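May, sim bench notes, Stadville room
Started 7:40 a.m.

Overnight batch on the Pidex arm model stopped itself at episode 623 out of 1000. The log says "contact limit exceeded, link 4" and then nothing. The morning summary that got mailed out says the batch "completed with early exit." I'd call it a crash. Please stop forwarding that summary to people as if it meant something.

What I have so far:

Replayed 623 from the saved seed three times. Same stop each time, same step, so it isn't a random hiccup. Good, at least.

Contact force on link 4 jumps from zero to the cap in a single step. Real contact ramps up, even a hard knock. A jump like that usually means two shapes were already inside each other before the solver noticed. So either the planner drove the arm into the table, or the collision shape for link 4 doesn't match the shape we draw. The Skanard people say it's the planner. They said that last time too, and last time it was a units mistake in their own file.

Checked the planner output by hand for the last stretch before the stop. Clearance to the tabletop never goes under 84 mm. Unless the planner is lying about its own numbers (possible, haven't ruled it out), it thinks it is nowhere near anything.

Checked the collision file next. The date on it is older than the mesh. Somebody swapped in the new link mesh and left the old hull in place. I can't prove that's the cause yet. I can say it's sloppy, and the import check we were promised would catch this did not catch it.

11:15. Set up the Thaweesak room again, the dim one with the brown wall and the speckled table, and ran at half speed with the arm low over the objects. The drawn link clears the side of the table on this pose in one view and overlaps it in another, and I don't trust my eye on either. Flat shading makes it very hard to judge depth.
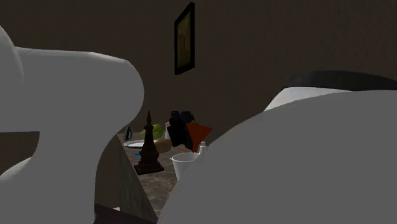
Turned on the hull overlay after that. The old hull is fatter than the mesh on the outside of the elbow and too thin toward the wrist. Both are bad, but the thin side is the one that bothers me. A fat hull stops a run for no reason. A thin one lets the arm pass through things and reports a clean success.

Which brings me to the batch before this one. It shows 295 successes and I was asked to sign off on them. I'm not going to. Same hull, same arm. Any of those could be a pass with the wrist halfway through a cup.

"It's only sim" came up again at lunch. The speed limits for the real cell were set from these runs, so no.

To do:
- rebuild the hull from the current mesh, rerun 623 first
- if it still stops, go back to the planner and log clearance against the mesh
- recheck all the successes with the new hull
- make the import check fail on mismatched dates (a warning is useless, we all click past it)
- real cell stays at crawl speed until this is closed

4:30 p.m. New hull built. 623 now runs past the old stop and fails later on a dropped grasp. Could be a second bug, could be the first one moved. Leaving it running.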